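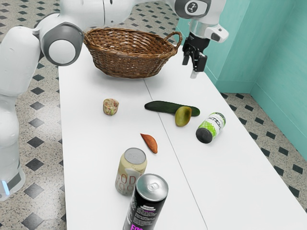 Slide 2: What Salgado is selling us

Groceries into a basket – that's the pitch. The Gunia kit is one arm, one gripper and a simulator licence, so you can disappoint yourself on screen before spending real money.

Point out the mango leaning on the cucumber. The brochure calls this "light clutter". My kitchen bench should be so lucky.

Pause for the price: 3,206 a year, support extra.

Our trial at Skondville: 600 simulated runs, 391 fully packed. Vitória Nogueira will ask about cans lying on their sides. Let her. Then admit they were the worst of it.

Slide 3: Would I buy it?

For teaching, yes. For the Briromham shop – ask me in October.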